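Search the blog
Type and hit enter
Two fingers or four? Our hanger week in pictures
2 min read

So the hanger comparison is finally over, and I promised a few people in the Prundham office that I'd put the good pictures up in one spot. The question was pretty simple: which fingertips do we stick with for picking up wooden hangers by the neck? We had the stock plates, plus two sets of pads (the soft ones we call Gilgate and the ribbed ones we call Kisier, after the streets we lived on when we drew them up). Same rack, same clothes, same person at the keyboard grumbling.

I logged 1,458 grasps in the end. I wanted 2,000, but we ran out of days and I ran out of snacks! A grasp counted if the hanger stayed in the fingers for 15 seconds with a coat on it, and boy, coats are mean. Shirts I could do all day.

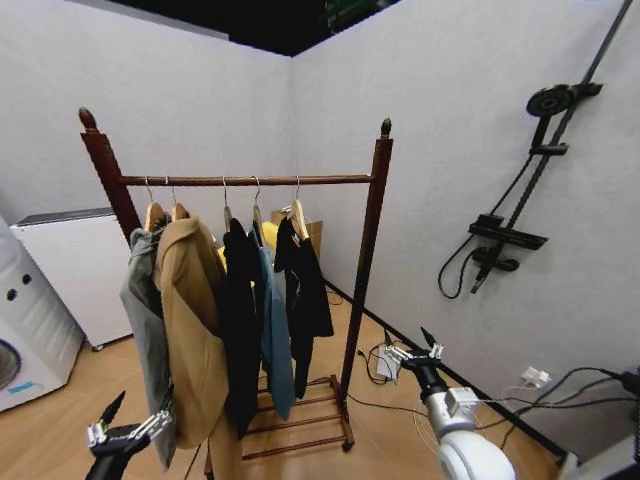 Both arms out by the rack, with the long tan coat I've come to dread.
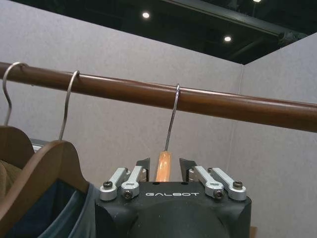 Fingertips on the neck of a hanger, from the wrist camera. My favorite view of the whole job.

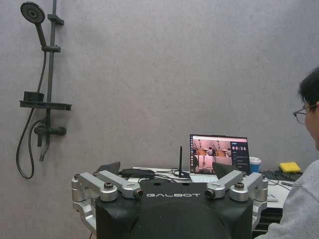
Camera feeds up on the laptop and the timer at 00:36.

The soft pads won on grip and lost on everything else. They pick up lint like crazy, and once they're fuzzy the hanger starts to twist (slowly, so you sit there hoping). The ribbed ones held the neck straighter but liked to catch on the way out, and I had to slow the release way down. The plain plates were boring and fine, so I'm leaning toward those with a thin strip of something grippy on the inside. If you've got a favorite tape for this, please tell me, I've tried three and they all peel.

Next up is the Lapiņa controller against the one we use now, same rack again. I'd like to have that done by March, with fewer coats.

15 comments
2 shares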